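Plullton workshop notebook - hand-held gripper, second build
May 11, 2020

Carried on from the previous entry. The four pivots are rebushed with the brass grommets and the whole linkage now moves without the sideways rock that spoiled the first build. The left arm was still dragging at full close, traced to a burr on the inside of the printed bar. Filed it back, wiped it, refitted. No drag since, in either direction.

Closing force measured with the luggage scale hooked on the trigger cord: 549 g to bring the tips together from fully open. The first build needed more than that just to start moving, although I never wrote the figure down, so take that as memory only.

Finger tips meet along their full length when closed. I had expected to need a shim on the right-hand finger and had one cut ready. It is in the tin with the spare rivets if anyone wants it for the Hokala arm.

Travel: 55 mm between the tips at full open. The drawing says 58. The missing travel is in the ridged block where the fingers join the linkage - the arms touch it before the end stop does. Two ways out:

- chamfer the lower corners of the block, quick, but it thins the wall by the lower screw
- reprint the block with the stop moved down, one overnight print

I will reprint. The wall there is already thinner than I like and Thodoris Zervas cracked one in the same place in November by overtightening.

Target objects for the next stage are ordinary household things with hard rounded edges. Started with a white power strip, unplugged, laid flat on the table. It is a useful shape: wide, low, shiny on top, and the corners have a generous radius, so a grip that is slightly off square tends to slide round it. The plan is to approach from above with the fingers closed, open over the strip, then close on the long sides. Repeat at 2 speeds, slow first.

The body of the strip may be wider than the present travel allows. Measure before blaming the fingers. If it is too wide, use the short block from the Odura box for the slow runs and bring the strip back after the reprint.

Notes on the camera mount, which is still the Vitale clamp. It holds its angle now that the rubber strip is glued in. With the fingers shut, both tips and the inner pivots are in view, and the outer pivots come in at the bottom corners. I would like to lose the outer ones and gain more table. Tilting up by 4 degrees ought to do it, to be tried once the new block is in so that the calibration only has to be done once.

To do:
reprint block, stop moved down
recheck travel and closing force
camera tilt, then calibrate
slow runs on the strip
order more M2 screws, the short ones 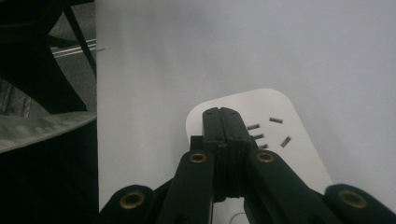 Page last changed: May 2020, by Thodoris Zervas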